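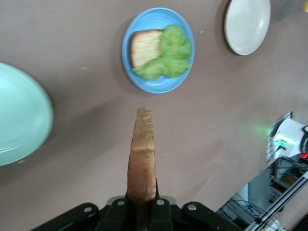 Bread and lettuce on a light-blue plate, and another slice held upright.

Sandwich bar back on at Graltside hall, lunches from 27th May

The make-your-own sandwich table is coming back to the Graltside community hall, starting 27th May and running through the cooler months. Doors 11.30, bread out by noon, finished at 1.30 sharp as the hall is needed for dance class after.

Same deal as before. Grab a plate, grab your bread, work your way along. Pay what you can at the tin by the door. No bookings, no tickets.

It stopped in February when the kitchen hot water went and the hall had to shut the servery. Repairs came in at $3271, a fair bit more than the first quote. Most of it was the heater unit, the rest was pipework behind the sink that no one knew was gone until the wall panel came off. The hall had $1372 put aside for kitchen jobs. The remainder was covered by the autumn plant sale and a grant from Wukent, the neighbourhood fund that also paid for the new side ramp.

So it's back, with a few changes.

Bread first. It'll be sliced sandwich loaf from Flelten, the bakery on the corner near the bus stop, dropped off mid-morning. White and wholemeal every time, a seeded loaf when they have one spare. Toasting is on if you want it but there's only the one toaster, four slots, so expect a bit of a queue around noon. Regulars will remember the old one tripping the power. That one's gone.

Lettuce is whole leaf from now on, not shredded. Shredded went everywhere last year, on the floor, down the back of the heaters, into the piano once. Whole leaves stay put and keep better in the fridge. Soft green sort with the frilly edges when it's available, iceberg if not.

Other fillings on the list so far: cheese, boiled egg, tomato, grated carrot, tinned tuna, beetroot, and a chickpea mash for anyone off meat and dairy. Ham is a maybe. Depends on the price week to week. Butter and marg both out, in seperate tubs with their own knives. Please leave the knives with the tubs!!

Mushi, the noodle place two doors up, is sending over a pot of soup for the opening lunch. Pumpkin, vegetarian, no nuts. After that soup is only on when somebody offers to make it, so don't count on it.

Plates. The hall's own plates are back in use, no more paper ones. Rinse yours and stack it in the tub at the end of the table. If you are taking a sandwich away bring a lunchbox or some wrap, the hall has stopped buying foil.

Allergies: the gluten-free bread is kept on the small table next to the kitchen hatch, with its own board, its own butter and its own toaster bags. Ask at the hatch and someone will get it for you. There will be egg, fish, milk, sesame and wheat in the room so if you react to crumbs or traces it may not be the right lunch for you, sorry. Ingredient labels are kept in a folder at the hatch, have a look any time.

Last year the table served 3818 sandwiches all up, going by the tally sheets. Busiest stretch was the school holidays, with 858 made over the two weeks and the bread gone before one o'clock on most days. Flelten has agreed to a bigger order for the holidays this time. Kids welcome, but under tens need a grown-up with them at the table. Knives, hot toaster etc.

Getting there: side door off the car park, up the new ramp. The front steps are still being patched and are taped off. Parking is tight while the skip is there, so walk if you're close by. The bus stops right outside Flelten and it's a short flat walk from there. Prams can go along the back wall, keep the fire door clear please.

Help wanted, mostly for setting up and wiping down. An hour is plenty. Tables need to be wiped before as well as after, the brown-topped ones show every crumb and every speck of flour and they get used for craft group the night before. Cloths and spray are under the sink. If you're handling food there's a short hygeine sheet to read and sign, gloves supplied. Long hair tied back.

Donations the kitchen can use: unopened tins of tuna or beetroot, mayonaise, mustard, tea bags, long life milk, dishwashing liquid. Home-grown tomatoes and lettuce are fine if they're fresh and clean. Leave them at the hatch from 10.30 on lunch days. Not on the front step please, the magpies get into everything. No home-cooked meat and nothing past its date.

Left over bread goes home with whoever wants it at 1.30. Bags are by the door. Anything still there at two goes in the hall freezer for toast at playgroup.

Lunch days for the rest of the season are on the noticeboard inside the side door and will go up on the hall page once the craft group dates are sorted. Questions to the hall office, mornings only. The phone is patchy so leave a message or pop in.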